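Gornura Lab on Teaching Grasps by Hand
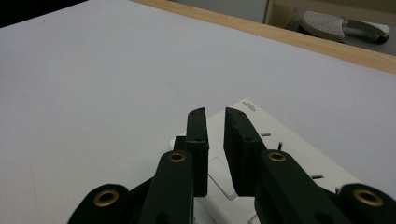 The hand-held gripper, fingers open, over a white object on the tabletop.

The Otum project trains its grasping model on recordings made with hand-held grippers. The lab's lead says the set now stands at 3661 grasps, up from 1565 in August.

"More data helped less than we expected," she says. "What helped was slowing down the approach." People were asked to pause with the fingers open before closing them — the model had been closing too early on flat objects.

With the pause, failures on flat objects fell from 55 to 20 over the same test set. Cups and bottles showed no change. "We don't know why yet," she says. Tests at Erkmont are next.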